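Re: [Chala-walkers] Which loop for new people?
From: Yeshi Ambaye
Sunday, August 16, 2026

Hamdia Habte wrote:
> I have two friends who want to start walking with us. They
> are nervous about distance and one has never owned proper
> shoes. Is the Banodbridge loop too much for a first try?
> And what should they bring?

Hamdia, bring them! I love it when new people join, and I think Banodbridge is a great first walk. It's 9 miles if you do the whole thing, but there's a bus back from Wininis at the halfway point (the 126, stops right by the church), so your friends can decide when they get there.

On shoes, please tell them not to buy boots yet. I wore the same beat-up running shoes for my first two summers and had a wonderful time. Socks matter more! Get one decent pair of wool ones, put them on at the store when you try anything on, and go late in the day when your feet are a bit bigger.
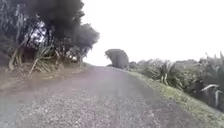
Pace is the other thing people worry about, and I really think the trick is to start slower than feels natural. If you can't chat, slow down. A long, gentle rise is where I'd practice this, the kind where the gravel keeps climbing to a low crest with one round tree behind it and you're tempted to charge at it. Pick a steady step and hold it, and you'll still have breath for gossip at the top.

For food, I pack way too much every time (Liya will confirm, she eats half of it). Boiled eggs, flatbread, oranges, and something salty. Two bottles of water each in August, please, and freeze one of them the night before.
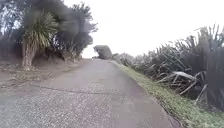
Paved path up to the crest, with a crack across part of it.

Chaltu is leading next time and she's so patient with beginners, stops often and knows every bird. Have your friends write to her first so she can look out for them. I'll be at the back as usual, and very happy to share the oranges!

Yeshi

3 replies | 682 views

Recent in this list:
Wool socks, which ones last?
Mundovlow ridge walk, who has room in a car?
Saron Alemayehu: lost blue hat
Bus times from Wininis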